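Wanted: people who don't believe lighting claims
Call for trial participants, Putau site

Plasport is looking for 21 people to spend a couple of hours under outdoor light fittings and tell us what they think of them. You will be paid for your time. You won't be asked to say anything nice.

We test luminaires for councils and car park operators who are tired of brochures. Every maker says its fitting saves a fortune, never glares and makes a dark path feel like noon. Some of that may be so. We have read too many data sheets to take it on trust, and a meter reading doesn't tell you whether someone can find their keys.
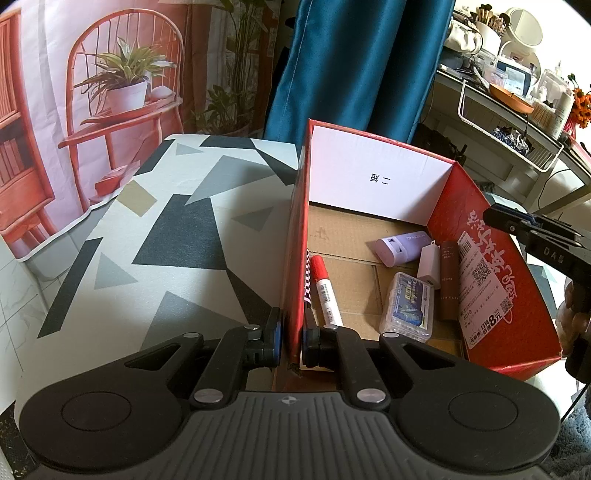 Glare is the part we trust least on paper. Two fittings can give the same figure at ground level and one of them will still have you shielding your eyes. So part of the session is close work under each lamp: reading small print, matching colours, picking out one thing among several. The objects are the sort anyone has in a drawer, such as a marker pen with a red cap, a lavender container with white lettering, a white USB charger block. If lavender looks grey to you under a lamp sold as having "true colour", we want that written down.

What you'll do
You will walk a 40 metre test path under three sets of fittings, one of them the Sandik wall unit and one the Stamatopoulos post-top, both at 3000 K. You won't be told which is which until your forms are in. After each walk you do the close work and fill in a two-page form. A session lasts 2 hours, with a break.

The makers don't see your name and don't get to choose who takes part. They do pay towards the trial, and you should know that before you apply. The results go out whether they like them or not, and that is in the contract. 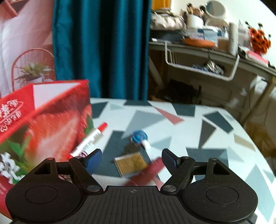 Who can apply
Anyone over 18 who can walk outdoors after dark without help. Glasses and contact lenses are fine, and we would like more people over 60 than we got last time. Please don't apply if you work for a lighting firm, sell fittings, or have sat in on one of our trials before.

Pay and dates
The fee is £40, paid by bank transfer after the session. Bus fares are refunded if you keep the ticket. Sessions run in August, starting once it is properly dark, so expect a late finish. If it rains hard we rebook you.

How to apply
Ask for a form at the Plasport office in Putau and return it by 16th April. There is one question about why you want to take part. "For the money" is a perfectly good answer.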